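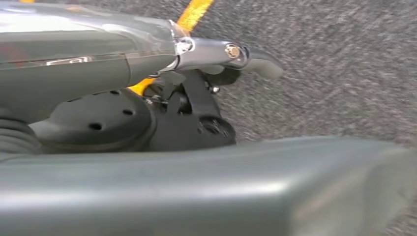 Fitted carpet, also called wall-to-wall carpet, is a textile floor covering which is cut to the shape of a room and fixed in its place, so that it covers the floor from one wall to the other. It is different from a rug, which lies free on the floor and can be carried away. Fitted carpet is used in homes, hotels, offices, libraries and places of worship. The material is sold in wide rolls or in the form of tiles.

Construction

Most fitted carpet has a pile, a primary backing and a secondary backing. The pile is the upper part, on which people walk. In tufted carpet the yarn is pushed by needles through the primary backing, and a layer of latex or a similar glue holds it from below. In woven carpet the pile and the backing are made together on a loom. Woven carpet takes longer to make and usually costs more. Needle-punched carpet has no real pile, because its fibers are pressed into a flat, dense sheet.

The pile can be left as loops or cut open. Loop pile hides footprints well and is common in offices. Cut pile feels softer, but it shows marks when furniture is moved. Some carpets mix the two kinds of pile, and by this a pattern is made even when all the yarn has one color.

Fibers

Wool was for a long time the usual fiber. It keeps its shape and does not burn easily, but it can be attacked by moths. Nylon is strong and is chosen for stairs and corridors. Polypropylene takes up very little water and is cheap, though it becomes flat sooner under heavy furniture. Polyester is soft and holds bright colors. Mixtures are frequent; a mixture of wool with a smaller part of nylon is well known in hotels.

Installation

Before the work begins, the floor under the carpet must be dry, clean and level. There are 2 main ways of installing a carpet in rolls. In the first, thin wooden strips with small nails are fixed along the walls, a soft underlay is put down between them, and the carpet is stretched and hooked over the nails. In the second, the carpet is glued directly to the floor. A glued carpet does not form waves when heavy things are rolled over it – for this reason it is often preferred in public buildings – but it is much harder to remove.

The pieces should be laid so that the pile leans in the same direction everywhere. If one piece is turned, its color will look lighter or darker than that of its neighbor, although both come from the same roll. Seams are placed away from doors when the plan of the room allows it.

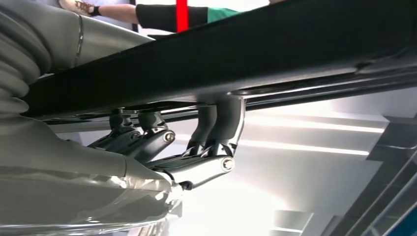
Carpet tiles are normally laid from the middle of the room toward the walls. They are held with a weak glue which lets a single tile be lifted and changed. The installer often turns every second tile by a quarter, and the floor then has a checkered look. It is advised to keep a few spare tiles from the same production, as later ones can differ a little in color.

Cleaning and wear

Regular vacuuming removes the sand that cuts the fibers near their base. Spilled liquid is pressed out with a white cloth and not rubbed, as rubbing spreads the stain and opens the yarn. For deep cleaning, hot water with a mild detergent is sprayed into the pile and sucked out again. Too much water may loosen the backing or leave brown lines at the seams. Wear appears first at doors, at the foot of stairs and in front of desks.

Use in Grerkport and Dinport

The library of Grerkport was carpeted in March with 2131 square meters of loop pile, supplied by the Vigfúsdóttir mill. The older cork floor was left in the map room. In neighboring Dinport the town theater chose tiles of the Sarex type for its upper gallery, and 699 of them were needed for the first row of boxes and the stairs behind it. The main hall of the theater has kept its wooden floor, as the musicians found the sound too dull when carpet was tried there.

Sound and warmth

Carpet softens the noise of steps and takes up part of the high tones in a room. It has less effect on low tones. With underlay it also slows the loss of heat through the floor, so over floor heating a thin carpet with a dense underlay is usually recommended.

See also: Rug; Underlay; Linoleum; Loom

Page last changed December 27, 2019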